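Ticket 82
Subject: White crud on sloped bin, getting onto the blocks
Opened by: Fouzia Mirani, Josbridge bench room
Assigned: Ayuba Boateng
Cc: Talha Janjua, Róisín Duggan
Item: Wernel sloped bin, gray sheet metal, open top
Priority: medium (was low)
Status: open, waiting on parts

Fouzia Mirani, 8:50 am
Blocks coming out of the bin with chalky white marks on them. The reddish-brown ones, long skinny ones from the Skisdale order. Marks mostly on the long faces, sometimes an end. Wipes off with a thumb if you get it right away, if you leave it over lunch it sits down in the grain and you need a damp rag. Have not changed anything on our side that I know of. Bin is the same bin. Can somebody look.

Ayuba Boateng, 9:20 am
Is it the blocks or the bin? Skisdale had that dusty lot before, remember, the whole carton was like flour.

Fouzia Mirani, 9:31 am
Bin I think. Opened a fresh carton and rubbed one on a black t-shirt, nothing. Put same block in the bin, slid it down the back wall, rubbed it again, white streak. So.

Ayuba Boateng, 10:05 am
OK went and looked. Back wall has a band of dirty white stuff across it with brown specks in it. Floor is whitish too but thats more scuffed than crusty. The band is the problem. Feels rough, like dried paste. Floor is plain dust, comes up on a finger.
Tried:
- dry rag: nothing on the band, floor got a bit better
- damp rag: smears, dries back the same
- fingernail: small flakes, not much
Going to ask who had this bin last.

Talha Janjua, 11:15 am
Bin came from the back shelf, was there when I started. There used to be a foam pad stuck up the back wall to keep noise down when stuff got dropped in. Someone pulled it off. Glue would still be there. Could be the glue is holding the dust and that's your band.

Ayuba Boateng, 11:22 am
Makes sense. Which glue?

Talha Janjua, 11:24 am
No idea sorry. White, came in a tub.

Fouzia Mirani, 1:40 pm
Also while we are at it there is grit on the table under the bin. Picked the bin up to check the tape and there's a little pile of dust in two spots. Right under the holes in the floor. Are those holes meant to be there??

Ayuba Boateng, 1:52 pm
They're mounting holes. You're supposed to bolt it down, we never did. Will ask Wernel if there are plugs.

Note, Ayuba Boateng, 2:30 pm
Cleaning attempt 1. Took blocks out first. Hot water and dish soap, left a soaked towel on the back wall for twenty minutes, scrubbed with the green side of a sponge. Band went gray-ish and soft at the top, dried white again. Did not want to go at it with a steel scraper, Wernel sheet says no steel on the inside. Dried the bin well after.

Note, Ayuba Boateng, 3:45 pm
Attempt 2. White vinegar from the kitchen. If it was hard water scale it should have fizzed. No fizz. Room smells like a salad. So not scale. Rinsed it.

Fouzia Mirani, 3:50 pm
Please no more vinegar

To: Wernel parts and service
From: Ayuba Boateng
Hi, we have one of your sloped bins, the open top kind with a wide rim. Three things.
1. old adhesive on the inside of the back wall, what can we use on it that wont hurt the surface
2. do you sell plugs for the floor holes, we are not bolting it down
3. is there a replacement liner
It sits on a bare wood table and we can't get the table soaked. Contents are dry wood blocks, nothing food, nothing wet. Thanks.

Reply, Zuweira Aryee, Wernel parts and service
Hi Ayuba, thanks for the details.
For old liner adhesive please use a plastic scraper first, then a citrus based remover on a cloth. Let it sit, wipe, then soap and water, then dry. Don't pour remover in the bin, it will run down the slope and collect on the floor and go out through the mounting holes onto your table. Tape the holes from underneath before you start.
Plugs: we do have push-in plugs in black rubber, sold by the pair. Please measure the hole across before ordering, there were two sizes over the years.
Liner: the glued foam liner is discontinued. We had a lot of complaints like yours. The current one is a thin drop-in sheet that hooks over the rim, no glue. Lead time is running long at the moment, I can reserve one.
Does the white material come away as powder or in flakes? If flakes and you see bare metal underneath, let me know before you go further.

Ayuba Boateng
Flakes at the edges, powder if you rub. Under the flakes it looks the same gray as the rest of the wall so I'd say we are fine. Please reserve a liner. Will measure the holes.

Note, Ayuba Boateng, Saturday
Came in to do it when the table was free. Found the Hayat citrus stuff under the sink, half a bottle. Taped holes from below. Plastic scraper (old gift card) got the thick bits. Remover on a cloth, ten minutes, wipe. Repeat. It does work but it's slow, I did one small patch at the corner and my arm was done. The patch feels smooth now. Rest of the band still on there. Ran out of Hayat.
Did not touch the floor beyond a wipe.
Holes measured, small size. Order placed for plugs.

Róisín Duggan, 9:10 am
Reading back through this. Do we need to stop using the bin till its clean? The Skisdale blocks are not cheap and I've got 1,000 of them on order. If they're going to come out looking like they've been in a bag of plaster I'd like to know.

Ayuba Boateng, 9:18 am
Don't think we have to stop. Marks only happen if a block slides down the back wall. Lay them on the floor of the bin instead of dropping them in over the rim and they pick up a bit of dust at most.

Róisín Duggan, 9:20 am
Fine. Raise it to medium though. And nobody drops them in.

Talha Janjua, 9:44 am
Can we just swap to the plastic tote

Fouzia Mirani, 9:47 am
Tote is straight sided, blocks stand up in the corners and you cant get fingers round them. The slope is the whole point of the bin. Tried it in October.

Talha Janjua, 9:48 am
ok ok

Log, Fouzia Mirani
Tried laying blocks by hand for the morning. Small batches, only a few in at a time, all going more or less the same direction and flat on the floor. Checked each with the t-shirt. Much better. A little dust on the undersides, none of the paste type marks. One bad one, that was me, I let it slide.

Log, Fouzia Mirani
Table. Vacuumed the grit from under the bin. The wood is unfinished so it had worked in a bit, used the brush head. Careful of the blue tape, the L shaped corners on the left are where things get lined up to and if they get lifted we have to measure everything again. One of them had an end curling, pressed it back down. If it goes again use the same painters tape please, not the clear stuff, the clear stuff pulls splinters.

Ayuba Boateng
Should we seal the table? A coat of anything would make the dust wipe off.

Róisín Duggan
Not now. It would mean clearing everything off and two days of fumes. Put it on the list for when the new liner goes in.

Log, Ayuba Boateng
Cardboard. Cut a sheet from a flattened carton and laid it flat by the bin for the blocks to go on while someone's wiping. Don't stack tools on it. Swap it when it gets grimy, there is more of the same behind the door.

Fouzia Mirani, 2:15 pm
Question for Wernel if someone is writing to them. Brown specks in the white band, is that rust?

Zuweira Aryee, Wernel parts and service
Forwarded to me, thanks. Can't say for sure without seeing it in person. Two ways to tell: rub a speck with a damp white cloth. If it smears orange it is likely surface rust and you should dry the bin properly after every wash. If it crumbles or stays brown it's more likely debris stuck in the old adhesive, wood dust is common. Either way it is safe to keep using the bin for dry goods in the meantime.
Plugs shipped. Liner still reserved, no date yet.

Fouzia Mirani, 3:02 pm
Did three specks. All crumbled, none went orange. Wood dust then, I'd guess off the blocks. Leaving it.

Summary so far, Ayuba Boateng
Problem: white marks on blocks
Cause: most likely old liner glue on the back wall, dust sticking to it. Not scale (vinegar test). Not the Skisdale blocks (t-shirt test).
Second problem: dust through floor holes onto table
Workaround: lay blocks flat on the floor of the bin, don't slide them down the back. Wipe floor at end of day, dry cloth only. Vacuum under bin weekly.
Still to do:
- more Hayat remover (Talha is buying)
- finish the back wall, will take a couple of evenings
- fit plugs when they get here
- fit drop-in liner, date unknown
- table sealing, see Róisín
Not doing: tote, steel scraper, vinegar.

Talha Janjua, 4:30 pm
Shop was out of Hayat. Got the last one they had in the small size, its on the shelf over the sink. Will try the other place next week.

Fouzia Mirani, 4:41 pm
Blocks in, lying flat, back wall not done yet. Leaving ticket open.
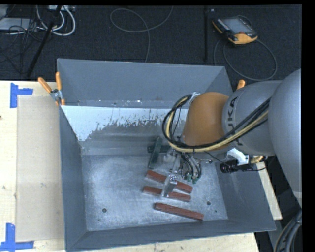 What should be done about the floor holes before using citrus remover on the back wall?

Tape them from underneath, so any remover that runs down the slope doesn't drip through onto the table, and put the remover on with a cloth instead of pouring it in.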